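The Last Two Feet of a Chore

I bought my first robot vacuum because I hate vacuuming. It does a decent job on the open floor and a poor one under the kitchen chairs, so I still own a broom. That is where I would put household machines in general. They do the easy part of a chore, and a person walks behind them doing the rest.

The claims have grown much larger than that. Ketetti says its two-armed kitchen helper will be in homes soon, and a Sisano brochure that came to my office in November promised "a full hand with dinner." I don't think either company is lying. I think they are counting the chore differently from the way I count it.

Take a small job, moving three buns between a steamer and a plate. A child of five can do it after being told once. The buns are round, two of them pleated, they sit close to a rim, and the basket has a lid that has to go somewhere.
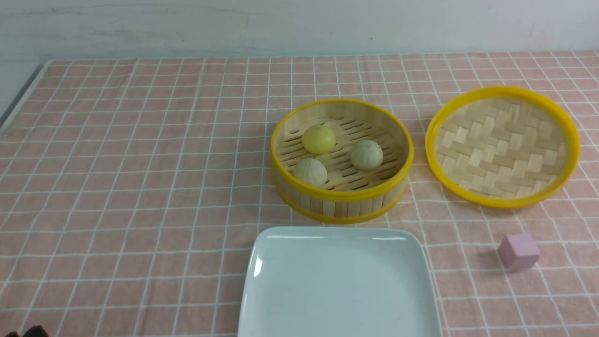

A machine has to find each bun, choose where to hold it, close with enough force to lift and too little to crush, clear the rim, and let go in the right spot. Then it has to do that again for the next one, which is sitting at a different angle. If one rolls, the plan it made a second ago is no good. People adjust for this without noticing. Programmers have to get it into the machine somehow, and the usual way now is to show it the job over and over. A team at Matheson told a trade meeting I attended that they needed 200 demonstrations before their arm could set a table for one. When they switched to heavier plates they needed 600.

I was impressed by the result. I was also thinking about my own kitchen, where no two plates match and there is usually a bag of onions in the way.

Shop floors are a different case, and I am more hopeful there. At the Brenulura packing plant, 18 arms load cartons all day and do it well. But the cartons are one size, the belt runs at one speed, and the building was laid out for the arms. Move a guard rail and someone has to come in and set things up again. My house was not laid out for anybody.

So my answer to the question is no, not yet, if a chore means the whole thing from cupboard to cupboard. A machine that can shift food from one dish to another has done something hard. It still hasn't lit the burner, wiped up the water, or noticed that the dog is on the chair.

I would like to see companies say plainly which part of the job is finished – and how often a person had to step in while it was being done.
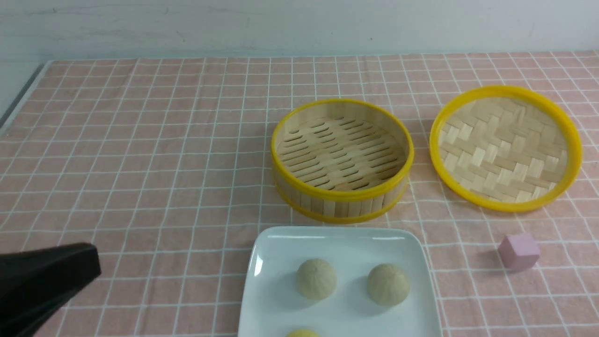
What I Would Pay For

I'd start with the dishwasher. Emptying it is dull, it comes around every day, and the dishes start from a rack that never moves. I would accept a slow machine, even one that took all night, as long as it didn't break glasses and didn't need me standing next to it. I would not pay for one that does half the rack and then waits for help.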